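Henari Bench Guide, Section 6: Teaching a garment task by remote control

Applies to the two-arm bench with Korkska hand controllers. Read Section 5 first. The brochure says an operator can teach a fold "in an afternoon". Our first usable set needed 278 demonstrations, so plan accordingly.

6.1 Before you start

1. Home both arms and wait for the controllers to report ready.
2. Check that each cable has slack through the full reach of its arm.
3. Set the grip limit to 20. The factory setting is too strong for zippers and thin nylon.

CAUTION: The grip reading comes from motor current. It is a guess at force, and a poor one on soft fabric. 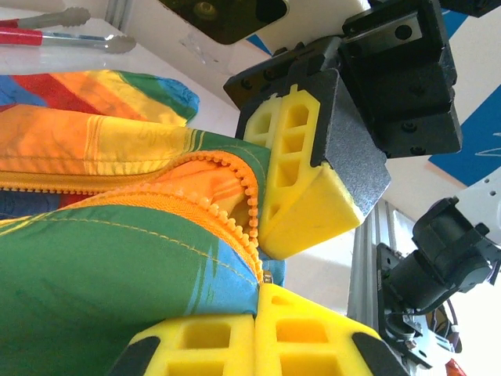 4. Close the gripper slowly on a spare sleeve and release. Repeat with the other arm. If the fabric drags on release, lower the limit again.

6.2 Recording

5. Lay the garment face up with the hood toward the back wall.
6. Press Record, pause, then move. Dronden's software trims the pause. It also claims to trim hesitations, and we recommend switching that off.
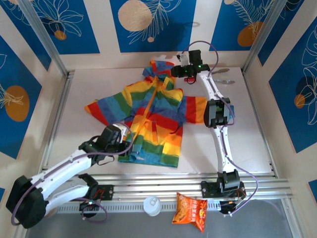 Variation matters more than tidy handling. A policy trained on one perfect starting position learns that position and very little else. Leave some wrinkles in, as along the front opening of the striped jacket, and shift the sleeves between takes.

7. Bring both grippers to the front of the garment and grasp on either side of centre.

NOTE: Keep your failed grasps in a separate folder. The Xiong method treats them as useful training data. We have yet to see the benefit, but storage is cheap.

8. Stop after 24 takes and rest. Tired operators teach tired habits.

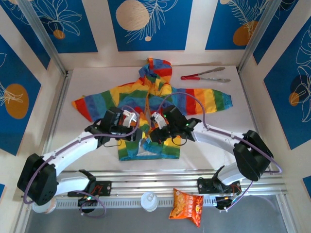 6.3 Checking what you recorded

9. Replay three takes at half speed with the garment removed.
10. Delete any take where the colour stream drops out. The automatic quality score will often pass these.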